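Can a robot arm do the tea round yet? (community kitchen, small budget)

Posted in Home and Workshop Automation

Pylyp Sirko

I help run the shared kitchen at a small workshop unit in Pomavthorpe. Fourteen of us use it. The job that always gets left is the mugs: collecting them, rinsing them, putting them back on the tray, wiping the counter. It takes whoever gives in first a good part of their afternoon break.

We have a bit of money left over and one of the members has suggested a bench-mounted arm with a two-finger gripper. The quote we had from Trornen was £2,334 for the arm and gripper, with another £856 for a wrist camera and the software licence. I do small electronics repairs for a living, so wiring and mounting don't worry me. What I can't judge is whether the thing would do the work once it was in.

The mugs are all different. People bring their own and I'm not going to ask them to stop. There is a fixed appliance on the counter as well, and the mug tray sits right up beside it.

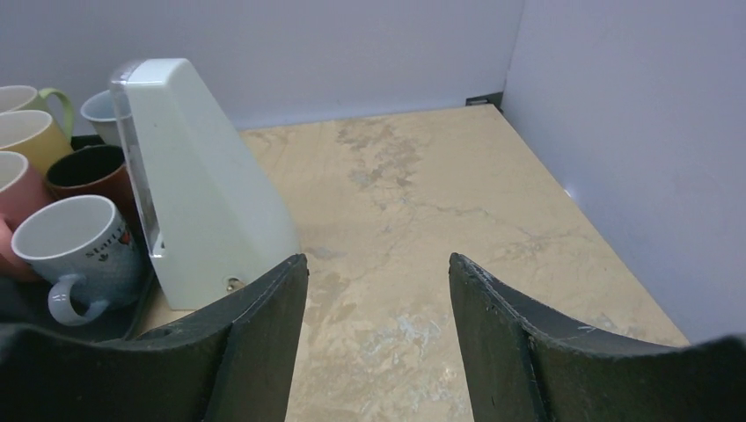

The corner in question: mug tray on the left, clear counter on the right.

What I'd like to know is whether an arm can pick mixed mugs off a crowded tray without breaking them, and whether wiping down is realistic too. I'm not bothered about speed. If it took all night that would be fine.

Kettlewick

Short version — not at that price, not without someone standing by.

I had a similar arm on loan for a winter, a Kruger one, and put it on much the same job. Single mug in open space, handle facing a known way: fine. It managed that nearly every time. Mugs touching each other on a tray: poor. The fingers need room on both sides of whatever they're closing on, and in your photo the brown mug in the middle has others close by, with the appliance near the tray as well. Mine would push a finger down between two mugs and shift the lot.

Handles are the other trouble. The speckled one at the front with "Starry" on it has its handle off to the side, and the software has to spot that and turn the wrist to suit. If it guesses wrong you get a mug held by the rim at an angle, and whatever was left in the bottom goes on the floor.

Things that helped me:

Move the tray out to the open bit of counter, so the arm can come in from any side.
Put a rubber mat under the mugs.
Keep them a hand's width apart. You'll need a bigger tray.
Teach it each mug separately. I recorded 90 goes per mug before I trusted it.

Wiping is easier than picking up. A flat counter with a sponge in the gripper is just a pattern of strokes. Watch the marbled top though. My camera couldn't tell veining from a tea stain, so I gave up on spot cleaning and had it wipe everything.

marl_and_sons

get a dishwasher. Second-hand slimline was £90 when we did ours and it doesn't need teaching

Oda P.

I'd agree with most of what Kettlewick says, but the software has moved on. We use an arm at Rarkinia for sorting castings, and the newer grasp models cope with shapes they haven't seen. Last December we logged 1,310 picks on mixed parts and lost very few. Castings don't chip when they're dropped, mind you, and nobody drinks out of them.

Ask Trornen for a trial with your own mugs on your own tray. Don't accept a video of theirs. If they won't do it, keep your money. And check the reach before you drill anything into that counter, as you've walls on two sides and the elbow has to go somewhere.

Pylyp Sirko

Thanks all. I've asked about a trial and measured up for a bigger tray. The dishwasher has been put forward before and there's no plumbing on that side, but I'll get a price for it.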